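Orkino Lever Citrus Press

The Orkino is a hand-operated citrus press for home kitchens, small cafés and market stalls. It works on oranges, lemons, limes and small grapefruit. There is no motor and nothing to plug in, so it can go wherever you have a solid piece of counter.

The dome is finished in glossy orange with a polished chrome band along the lower rim. The black lever has an open loop shape. The pressing assembly is chrome and stands over a stainless steel base tray with raised edges, which catches drips and stray pips.
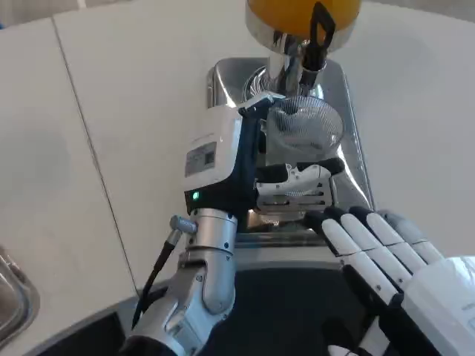 Cut the fruit across the middle, not end to end, and bring it to room temperature first if it has been in the fridge. Pull the lever down slowly and hold for a couple of seconds before letting it back up. For juice without pulp, pour it through a fine mesh strainer. Strainers are sold separately in 2 sizes, and the larger one suits a litre jug.

Cleaning
Rinse the tray and pressing parts in warm soapy water after each use. Citrus acid will dull the chrome if it is left overnight. Wipe the dome with a damp cloth and dry it. Do not use steel wool or put any part in the dishwasher.

Details
Colour: orange
Operation: manual lever
Warranty: 2 years, parts only
Replacement parts: order through the Ninville shop, allow 17 days

Café owners ordering several presses can write to Duygu Dönmez at the Ninville shop for trade pricing. New stock arrives in November. Freight to rural addresses is charged at cost and confirmed by email before we take payment.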